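**Kesura sorting set: compartment tray and perforated tray**

Stock no. 2871. Page last updated 03/11/2024.

We've been asked for a proper small-parts set for years, and we're really pleased with how this one has come together. The Kesura is two trays that work side by side: a blue plastic one divided into small square cells, and a stainless-steel one with a perforated floor and low raised sides. Keep your parts apart in the first, spread them out in the second, and the bench suddenly feels a good deal bigger. 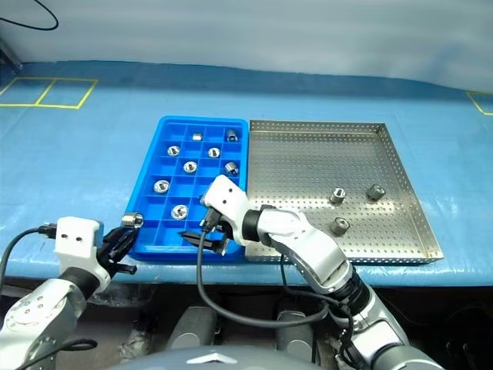 The cells are the bit we love most. Small turned fittings have a habit of rolling together and knocking their edges, and a cell each puts a stop to that. You can stand parts upright or lay them over, leave gaps between batches, or fill from the back row and work forwards (our own favourite). The dividing walls are thin, so very little of the tray is wasted on them, and the bright blue makes it easy to spot a small silver part from the other side of the bench.

The steel tray is from Berrada, and it's lovely to use. The holes run in staggered rows across the whole floor, so grit and drips can fall through. Put a cloth or a shallow drip pan underneath if you're draining oily parts!

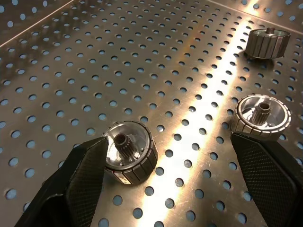

Low sides mean you can get your fingers right round a part and lift it straight up, with no fishing about in corners. It's good for hubs, bushings, collars, little gears and anything else with a bore you'd like to look down before it goes back in its cell. For very tiny screws and washers, check them against the holes first, or order the Nimier mesh liner, which drops in and lifts out in one go.

**Ordering**

- Full set, one of each tray: 2871
- Steel tray only: 657
- Trade pack: 10 full sets

The Pavarent lid fits the compartment tray and is sold separately. Wash both trays in warm soapy water and dry the steel one with a soft cloth. Please don't use scouring pads on it, they dull the finish very quickly.

Spare trays of either kind are normally sent out within 2 working days.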